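Home | Issues | Submit | About

4. Results

4.1 Coffee at home, first cup

Diary entries coded in two passes. Total after cleaning: 1,067 entries, from 46 households, all collected in March. Entries with no drink named were dropped. Tea-only households kept in, see 3.2.

Most first cups were made at home and drunk standing up or while doing something else. Packing lunches, folding, feeding a cat. Sitting down with the cup was a weekend thing for nearly every household with kids. Few people wrote about taste at all on work days. They wrote about the mug. Which mug, who had used it, whether it was clean.

Brand loyalty was weaker than we expected. Households buying Lultus ground coffee switched to Pandinine when it was on sale and mostly went back. Reasons given were short ("smells right", "what my mom had"). Instant coffee was under-reported in the first week and then turned up in the kitchen inventories, so we think people were a bit shy about it.

Where the cup gets put down is a seperate code (PLACE). Kitchen counter is the largest group, then desk, then bedroom. Bedroom entries include nightstand, floor, window sill and the bed itself.
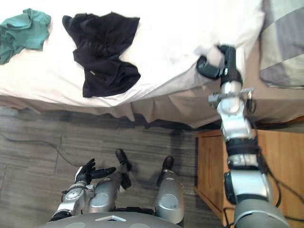
Figure 3. Bed with white bedding, clothing on top.

Second cups are different. Made later, often reheated, often not finished. Five households kept a thermos going (Tosh or similar) and those entries read more like one long cup than two, we coded them as one. This lowers the second cup total and should be kept in mind when comparing with the office sample.

4.2 Memory talk

Prompted entries ran longer than unprompted ones. Grandparents, camping, first jobs, hospital waiting rooms. Smell came up before taste in most of the them. Tea entries had more people in them, coffee entries more places. We don't have a good explanation for that. Sundex cocoa was named in the childhood entries only, never as a current drink.

Limits: one season, one city, self-report. Longest entry was over 600 words, many were a single line.

Contact the editors | Copyright the authors, July 30, 2022 | Back to top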